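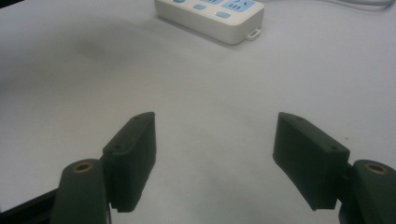 # Basement network keeps dropping (my running log)

**Ticket:** 2808
**Opened with:** Canora support
**Gear:** Plerix router upstairs, Zurport switch in the basement, Canora internet box on the wall by the stairs
**Status:** solved, I think. Leaving it open till the end of the month.

I'm pasting my own notes in here because the web form cuts me off at 500 characters and I have never in my life explained anything in 500 characters. Sorry in advance to whoever gets this one!

## What's going wrong

Everything in the basement loses its connection a few times a day. The upstairs stuff is fine. When it drops, the desktop says "no network," the printer vanishes, and the little TV gives me a spinning circle until I give up and go make a sandwich. It comes back by itself after a couple of minutes, usually right when I've got my hand on the plug.

It started in July 2018. I didn't change anything that week, or that's what I told the first person on chat. (Keep reading, I did change something.)

## Stuff I tried first

- Restarted the router. Fixed it for an evening.
- Restarted the router again, with the long wait this time, the way the Plerix booklet wants. Fixed it for an afternoon, so, worse.
- Moved the desktop to a different port on the switch. No change.
- Updated the router software. It took forever and it moved all the menus around, thanks for that. No change.
- Plugged the laptop straight into the Canora box and left a ping running while I did laundry. Not one drop. So the line coming into the house looks good, and I'd love it if we could stop sending me the line test link.

## Reply from Canora, and what I did about it

Chat asked me to check the "lease time" on the router. I had to look that up. It was set to 330 minutes, which seemed like an odd number, but I don't remember touching it and the agent said it shouldn't matter. I set it back to the default anyway. The drops kept coming, and they weren't on any kind of schedule that I could see. I had one right after breakfast and then two practically back to back that same night.

They also offered to swap the box. I said no for now. I really didn't want to redo all the passwords for a box that was passing every test.

## Looking at the switch

OK, this is where I should have started. Next time it dropped I ran downstairs instead of yelling at the router, and the switch had all its lights going on at once, like it had just been turned on. Waited for the next one, same thing. So the switch was restarting itself, and everything plugged into it went along for the ride.

The manual for the Zurport is one folded sheet, and the troubleshooting part says "check power." Fine! I checked power:

1. Different wall outlet, no power strip. Still restarted, twice before dinner.
2. Wiggled the plug where it goes into the back of the switch. Lights went out. Lights came back. Aha.
3. Pulled the adapter and read the tiny label with my phone flashlight. It's a Tseng, and it isn't the one that came with the switch.

And there's my "I didn't change anything." I'd cleaned up the shelf and put all the loose adapters in one box, and when I hooked things back up I grabbed the one that fit. The Tseng belongs to an old desk speaker. The plug fits well enough to run the switch, but it's a hair too skinny and sits loose, and I'm guessing it doesn't put out quite enough juice either. Anything that bumped the shelf (the dryer, me, the cat) could knock it out for a second.

## The fix

Dug through the box and found the real Zurport adapter at the very bottom, with the twist tie still on it. It clicks in nice and snug. I wiggled it hard and the lights didn't even blink.

I also put masking tape on every adapter in that box and wrote what it goes to. There are still 2 that I can't match to anything I own, and no, I'm not throwing them out.

## Since then

- First night: no drops, TV ran a whole movie.
- Next day: no drops. Printer is still being weird about double-sided, but it's been doing that since last November and it's a separate complaint.
- Weekend: no drops, dryer running most of Saturday.

## For the Canora folks

Please don't send the replacement box. Also, could somebody take the "awaiting customer line test" tag off this ticket? I keep getting the reminder email, and I've done the test, I've done it so many times. If it drops again I'll add to this log and we can talk about the box then.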